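Pegboards, rollers and where to put your brushes when the painting's done

I've been meaning to write this one up for ages, mostly so I can stop typing it out by text message for my brother-in-law every time he redecorates. It's a little bundle of things I do at the painting and mending end of my kitchen worktop, which started life as a dumping ground and is now (mostly!) a place where I can find a roller when I want one.

Start with the hooks

You don't have to buy the special pegs that go with your board. Mine never stayed in, they dropped out every time I lifted something off and then rolled under the cooker. I switched to round white suction hooks with a bit of bent wire in the middle, and I like them far more. Wipe the board with a drop of vinegar first, let it dry properly, and press hard with the heel of your hand. They grip best on a shiny board, and if yours is the rough brown sort I'd stick with pegs.

Leave a good gap between one hook and the next. I know it looks wasteful, but a roller takes up a lot more room sideways than you'd think, and two of them fighting over the same spot is how you end up with fluff in the gloss.

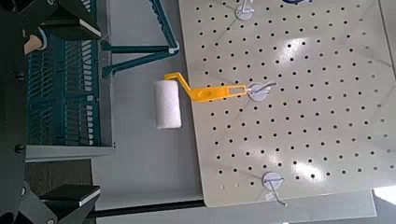
Hang it by the handle

Nearly every cheap roller has a hole at the end of the handle and nearly everyone ignores it. Use it! A roller left lying on its side gets a flat patch in the pile, and then you get a stripe down your wall every time it goes round. Mine came in a set from Kikitport and I've had it through 2 bedrooms, a hallway and the inside of a wardrobe.

Before you hang it, though, give it a proper wash. For emulsion I use warm water and washing-up liquid, squeezing from the top down until the water runs clear, which takes longer than you want it to. Then roll it out on an old towel. Boris Paulík, who did our stairwell, spins his inside a bucket with the handle between his palms, and it works a treat but do it outdoors. I did not do it outdoors.

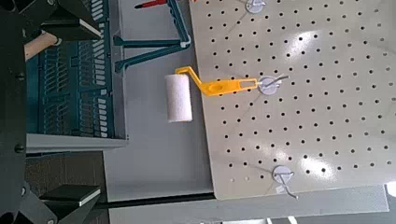 Damp sleeves are my big bugbear, and I lost a nearly new one to mildew in August by shutting it in a drawer overnight and then forgetting it for a fortnight. Air is what they want. I like the fluffy end to stick out past the side of the board, as it does with my little yellow-handled one, so there's nothing flat behind it holding the wet in. Turn it round halfway through drying if you remember.

A rack with slots is handy for the other bits

Something with slotted sides lets the air through, so it's good for brushes, scrapers and the small plastic trays. Stand brushes with the bristles up, or lay them flat if they're still wet, otherwise the water runs down into the ferrule and loosens the glue. And keep it just for painting things, please, no teacups.

One last bit on hooks: if one starts to slide, take it off, rinse the cup under the hot tap, dry it and press it back on. I do mine whenever I change the tea towels.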